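Narkus Backdrop and Light Kit, model 2104
Section 2: Setting up for dogs

Read section 1 first if the box is still taped. This part starts with everything on the floor and counted. If a part is missing, write to Lorne Petrenko at the Stekach parts desk before you build anything, half-built kits are a pain to sort out by email.

Covers the stand, the cloth, the Vuketti lamp and where the dog goes. Camera settings at the end, short.

What you need out

- Left and right uprights (marked L and R on the foot)
- Crossbar, in pieces
- Backdrop cloth, rolled
- Leitner clamps, the whole bag
- Vuketti lamp with soft cover
- Sandbags, empty. Fill them. See step 4
- Floor mat, rubber side down
- Treats. Not supplied

Put the dog in another room until you get to 2.4. Door shut. Really shut.

2.1 The stand

1. Pick your wall. Long side of the room, no radiator behind. You want to be able to back up with a camera and not hit a bookcase.

2. Open the legs on both uprights all the way. The brace in the middle should sit flat. If it slopes you're not open yet, push down till it clicks.

3. Tighten the leg collars. Hand tight. No pliers, the thread is soft and we don't replace stripped ones.

4. Fill the sandbags and hang one on the back leg of each upright. Play sand is fine, so is dry rice or cat litter. Don't fill to the top or the zipper won't close.

CAUTION: Do not skip the bags. A young dog running under the cloth will take the whole stand with it. Most of the returns Saskia Kereama sees at the repair bench are bent crossbars, and most of those had no bags on.

5. Join the crossbar pieces. Button side up. Each button has to pop right through the hole, wiggle it if not.

6. Drop the crossbar on the pins. Both ends, then the wing nuts. Low setting for now. You'll raise it with the cloth on.

Note: older kits have a pin with no thread and a rubber cap instead of the wing nut. Works the same. Check the cap every time you set up, they dry out and crack.

2.2 The cloth

1. Unroll on a clean floor, printed side up. If it's been folded and not rolled it'll have creases. Steam them from the back or hang it overnight. An iron will leave a shiny patch on the gray side, and you'll see it in every picture with a dark dog.

2. Slide the crossbar through the sleeve at the top. Two people makes this easier. One person, take the bar off one pin and feed it from that end.

3. Raise the uprights a notch at a time, left then right then left. Not one side all the way up first.

4. Let the cloth come down and run forward along the floor in a curve. No hard fold where wall meets floor. That curve is the whole point of it, a fold shows as a line right behind the dogs elbows.

5. Clamp the sides. Leitner clamps go on the uprights at hip height, one a side, then a second pair near the floor. Pull gently. You want it smooth, not tight like a drum.

6. Tape the front edge down. Gaffer tape, the cloth kind. Packing tape pulls the coating off.

Which side? Gray for black dogs, white dogs and anything merle. Brown for golds and reds. A black dog on the brown side tends to lose its ears. Try both if you have the time.

CAUTION: Claws. The cloth will take normal walking but not digging. Some dogs dig at a new surface before they lie down. If yours does, put the mat on top and shoot it from the chest up.

2.3 The lamp

1. Screw the Vuketti lamp to its own stand. Not to the backdrop upright. There's a stud on the upright that looks like it fits. It's for the carrying strap.

2. Soft cover on before you switch on. Elastic edge goes behind the rim, all the way around.

3. Place the lamp to one side, a bit in front of where the dog will sit and higher than its head. Angle down. You're after one soft highlight in the upper part of each eye.

4. Run the cord behind the stand and tape it. Cords get chewed and cords get tripped on. Tape the whole run, not just the ends.

5. Switch on at the lowest setting and turn the dial up slowly. Level 5 suits most rooms with the blinds down. Full power is there for bigger rooms and it's too harsh up close.

Note: the lamp is steady light, no flash. Good for nervous dogs, they get used to it fast. If your dog is bothered anyway, leave it on low for an evening while everyone does something else nearby.

If the light looks patchy on the cloth, move the dog forward before you start moving the lamp. Usually that's the fix. More space between dog and cloth also softens any wrinkles you missed and keeps the shadow off the back.
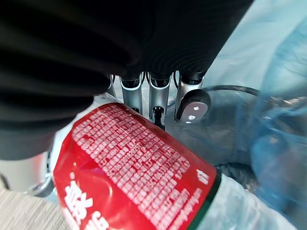

Window light mixes badly with the lamp. One side of the coat goes blue and the other goes yellow and you'll be there all night trying to fix it. Blinds down and lamp on, or blinds up and lamp off. Ceiling lights off in both cases.

Check the whole thing with a stuffed toy or a coat on a chair before the dog comes in. Take a picture, look at it big. Fix the wrinkle now. You get maybe a few good minutes from the dog and you don't want to spend them on tape.

2.4 Bringing the dog in

1. Walk first. Proper walk, then water, then a rest. Wipe the chin, drool shows up a lot under the lamp.

2. Leash on, let it sniff everything. Stand, bags, tape. Don't call it away. Once it's bored with the stand you're ready.

3. Lead it onto the mat and treat. Off again. On again, treat. Keep going until it walks on by itself.

4. Ask for a sit. If it'll only lie down, fine, get the camera lower. Your lens should be at the dogs eye level in any case, so you're on the floor either way. Knee pads if you have them.

5. Get a helper behind your shoulder with the treats. Treat goes right next to the lens, then to the dog. Helper off to the side gives you a whole set of dogs looking off to the side.

6. Save the squeaker. One squeak, head tilts, shoot. By the third squeak it's either ignoring you or in your lap.

CAUTION: Never tie the leash to the stand. Not for a second, not even a small dog. Helper holds it or it comes off.

CAUTION: Stop if the dog is panting, yawning a lot, licking its lips or turning away. Take it out, lamp off, try again another day. Old dogs and short-nosed dogs get warm quickly in a closed room, so open a window between rounds.

Two dogs

Do them one at a time first, then together. Calm one goes down first and stays, the other gets placed next to it. Helper for each if you can. Feed them at the same moment or there'll be words. Retno Tuhumury, who tested this kit with her two spaniels and wrote half of this page, puts a folded towel under the shorter one, hidden by the other dog's chest. Works nicely.

Puppies: a low box on the mat gives them a place to be. Weighted so it won't tip. Someone within arms reach the whole time.

2.5 Camera, quick version

Phone: tap and hold on the eye to lock focus, then drag the brightness down a touch for a white dog, up a touch for a black one. Use the longer lens if your phone has one and step back. The wide one makes noses huge. Sometimes that's what you want.

Camera: start at ISO 100 if the dog is lying still and see what shutter speed you get. Too slow, you'll have blurry whiskers, so raise the ISO until it's sharp. Don't be shy about it. Grain is better than blur. Focus on the nearer eye. Burst mode on, beep off.

White balance: set it once on the gray side of the cloth and leave it there. Auto will drift every time the dog moves and you'll end up with a different coat color in evry shot.

2.6 Packing up

1. Dog out. Lamp off and unplugged, let it cool before the cover comes off.

2. Vacuum the cloth while it's still hanging. Soft brush, top to bottom. Hair that gets rolled in stays in.

3. Wet spots: dab with plain water and let it dry completely before rolling. No bleach, no enzyme cleaner on the printed side.

4. Lower the uprights evenly, slide the bar out, roll the cloth onto its tube with the printed side in.

5. Collars loose before you fold the legs. Clamps back in the bag, count them.

6. Empty the sandbags if they're going in the car. Full ones will wear a hole in the case.

Stand wobbles: check the brace, then the collars, then the floor. Thick carpet makes it lean, put a board under each foot.

Lamp flickers: plug it straight into the wall, no dimmer circuits. Still flickers, stop using it and contact the repair bench, quoting 2104 and the letter on the foot of the lamp stand.

Cloth too short for a big dog: lower the crossbar a notch and you get more on the floor. Extension cloth is listed in section 3 with the other add-ons.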